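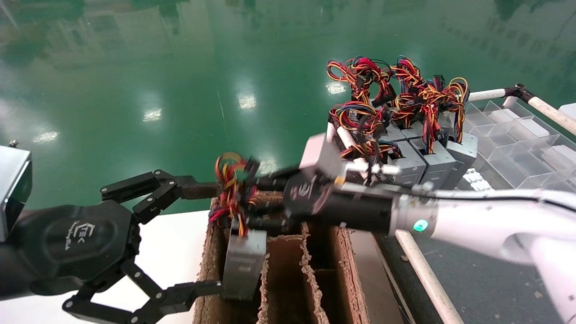

Figure 1. Power supply unit with attached wire bundle, over a divided cardboard box.

Home | Courses | Handouts | Lab Schedule | Contact

Stosta Technical Institute
Electronics Recovery and Reuse, Unit 5: Sorting and Packing Power Supplies
Prepared by the Department of Applied Electronics. Revised in June.

Purpose of this unit

Students have already learned to open a desktop computer case and to remove the boards and drives. Unit 5 deals with the power supply, from the moment it is out of the case to the moment it is boxed for the test bench or for the recycler. The work is simple, but it accounts for most of the damaged parts returned to the Grumley Street workshop each term. Read this handout before the lab session and bring it with you.

1. Safety rules

A power supply can hold a charge after it has been unplugged. Units used in this course are released to students only after an instructor has attached a green release tag to the cord inlet and entered the unit number in the log. Do not handle a unit that has no tag.

The metal case of a power supply is never opened in this unit. There are no exceptions, including for units marked as scrap. Students who wish to study the inside of a supply may do so in Unit 9, under direct supervision.

Wear safety glasses at the bench. Remove rings, bracelets, and watches. Case edges can be sharp, and cut-resistant gloves are available from the tool crib on request.

2. Parts of the unit

For sorting purposes a power supply has two parts: the metal box and the wire bundle, sometimes called the harness. The box carries the rating label. The bundle leaves the box through a single opening and ends in a number of plastic connectors of different shapes.

The colors of the wires follow a common convention. In a standard desktop supply:

Black - ground
Red - 5 volts
Orange - 3.3 volts
Yellow - 12 volts
Blue - negative 12 volts

Other colors will be met as well. Green is normally the power-on signal, purple the standby supply, and gray the power-good signal. Some manufacturers do not follow the convention, and some recent supplies use black wire throughout. Color is therefore a guide for sorting and is not a substitute for a meter reading.

In Figure 1, red, yellow, orange, black, and blue wires are mixed together in one tangled bundle, with several connector heads caught among them. A bundle in this condition should be straightened before the unit is packed.

3. Lifting and carrying

The box is heavy in relation to the wires. Support it from underneath whenever it is moved. The bundle may be gathered and held clear so that it does not catch, but it must not carry the weight of the box. Pulling on the wires strains the joints inside the case, where the fault cannot be seen and may not appear until the unit is under load.

Before lifting, check that no connector is hooked under a neighboring unit or over the wall of the carton. If there is resistance, set the unit down and free the connector by hand.

4. Reading and recording the label

Record the following on the Totus inventory sheet, one line per unit:

Release tag number
Manufacturer and model, as printed
Total rated output in watts
Number and type of connectors
Condition of the case, fan grille, and wires

Printing on older labels is often faint. Hold the unit at an angle to the bench lamp and use the magnifier. Where a figure still cannot be read, write "illegible" in the column. Do not estimate a rating from the size of the box - an estimated figure has caused more trouble on the test bench than a blank one.

5. Dressing the wire bundle

Lay the unit flat with the wires toward you. Separate the longest branch, which usually ends in the main board connector, and draw it out straight. Work the shorter branches free one at a time. Fold the whole bundle back on itself in loops about the length of the box and secure it with one reusable tie. The loops should be loose. A tight fold at the point where the wires leave the case will wear through the insulation.

Any wire with cut or melted insulation is marked with red tape, and the unit goes to the recycling shelf.

6. Packing

Units are stored in Courtois divided cartons or in any corrugated box with cardboard dividers of suitable size. Observe the following:

Check that the compartment is wide enough before lowering the unit. Supplies that do not fit are set aside for the open bins.
Place the box first and the wires on top.
Keep the label facing up.
Do not let a unit rest across the top of the dividers.
Inspect the carton itself. Torn upper edges, as in the figure, are acceptable for use within the workshop. A carton with a split base or a collapsed divider is not.

Keep the floor beside the bench clear while cartons are being filled, and sweep up cut ties and scraps at the end of the session.

7. Assessment

The practical is marked out of 100. Handling and safety carry 34 points, and the remainder is divided between the inventory sheet and the packed carton. Opening a case or handling an untagged unit results in removal from the session, and the practical must then be retaken.

Inventory sheets are handed in at the tool crib before leaving the workshop. Late sheets are accepted only by prior arrangement with the instructor.

Department of Applied Electronics, Stosta Technical Institute | Contact the department office | Copyright Stosta Technical Institute. All rights reserved. | Back to top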